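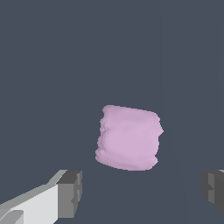
I've just had a good read of the sleep survey from the Gruda clinic in Drolutport, and if you work nights, or live with somebody who does, I think you'll want to hear about it.

The clinic asked 100 people on permanent or rotating nights to keep a sleep diary through June. They were bakers, care home staff, hospital porters, a few lorry drivers and a good number from the Zernell packing plant out on the ring road. Everyone wrote down when they went to bed, when they dropped off, when they woke and how they felt at the start of the next shift. Some of them also wrote down what the neighbours were up to, which I enjoyed very much (one page simply says "hedge trimmer AGAIN").

Out of the 100, 43 said they'd felt low or on edge on most days of the month. Another 18 said they'd felt that way in the past but were managing better now. The people having the hardest time were mostly the ones on rotating shifts – a week of nights, a few days off, then straight on to earlies. I did that pattern myself in my twenties and I can still remember eating a fish supper at seven in the morning and crying at a advert for carpets, so I can't say I was shocked.

Mirsad Perić, the nurse who ran the survey, was kind enough to ring me back at the end of his own shift. He told me he'd expected noise and daylight to be the main complaints, and they did come up a lot, but what people wrote about most was missing things. School plays, Sunday lunch, five-a-side, a phone call with their mum at a normal hour.

"A lot of them said they felt like a lodger in their own house," he said. "You can buy thicker curtains. It's harder to fix that."

He was careful to tell me what the survey can't show, and I'll pass it on. It's a small group from one town, everybody in it put themselves forward, and nobody filled in a diary on day shifts to compare them with. June has the shortest nights of the year too, so anyone trying to sleep from eight in the morning was up against it. He'd like to do the whole thing again in winter and see if the answers change.

So what happens now? The clinic is starting a drop-in for night workers at its Stoyanova Street rooms. It opens at half past seven in the morning, so you can call in on the way home, and there'll be a second session at four in the afternoon for those who'd sooner go when they get up. You don't need a letter from your doctor and you don't need to book. There's a nurse to talk to about sleep, and a counsellor for anything that's weighing on you. They've got 17 places at each session, and if it's full they'll take your number and ring you – at an hour you choose, thank goodness.

Zernell has also said it will look at its rota. The plant manager's office sent me two lines by email saying that longer gaps between nights and earlies are "under discussion with staff". I asked when we might hear more and haven't had an answer yet. I'll keep asking.

I did press Mirsad for some tips, and he gave me a few that had worked for people in the diaries. Keep the same bedtime after every night shift if you can. Stop the coffee by two in the morning. Wear sunglasses on the way home, even if you feel daft at the bus stop, but leave them off if you're the one driving and it's gloomy out. Eat something small before bed and save the big meal for when you're up. And pick one thing each week with family or friends that doesn't get moved, whatever the rota says. One couple have breakfast together every morning at the kitchen table, his breakfast and her tea, and they both marked it as the best bit of the day.

If you've felt low for more than a couple of weeks, he says please don't wait for the drop-in, ring your own surgery and tell them you work nights so they can find you a sensible time.

The full write-up is at the clinic's front desk, and they'll post you a copy if you ask. If you kept one of the diaries and fancy a chat, drop me a line. I'm up late most nights anyway.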